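Fulano Kitchen Scale - Setup Guide
Section 2: Placement, Zeroing and First Weighing

Set the scale on a flat, level tabletop. Soft or ribbed surfaces give unstable readings.

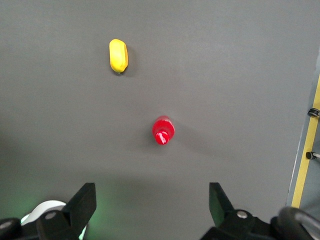 Keep the scale away from fans, open windows and heating vents. Air movement across the platform can shift the displayed weight.

Before you start
Fit the batteries as described in Section 1. Remove the transport film from the platform and the foam block from under it.

1. Place the scale on all four feet. If it rocks, turn the rear left foot until it sits firmly.
2. Press ON with the platform empty. The display runs a segment test and then shows 0.
3. Press UNIT until "g" appears.
4. Wait 7 seconds before loading the platform.
5. Set the item in the center of the platform and read the weight when the stable mark (a small circle) lights up.
6. To weigh into a bowl, place the bowl first, press TARE, then add the contents.

Note: The scale switches off after 300 seconds without a change in load. A stored tare value is lost at switch-off.

Note: Small produce can roll. Use the shallow tray supplied with the Zemurura model, and tare it first.

CAUTION: Do not press down on the platform by hand. Overload damage to the load cell is permanent - it cannot be corrected by calibration.

CAUTION: Do not immerse the scale. Wipe with a damp cloth only.

If the display shows E603, remove the load, switch off and repeat from step 1. If the code returns, see Section 5, Calibration.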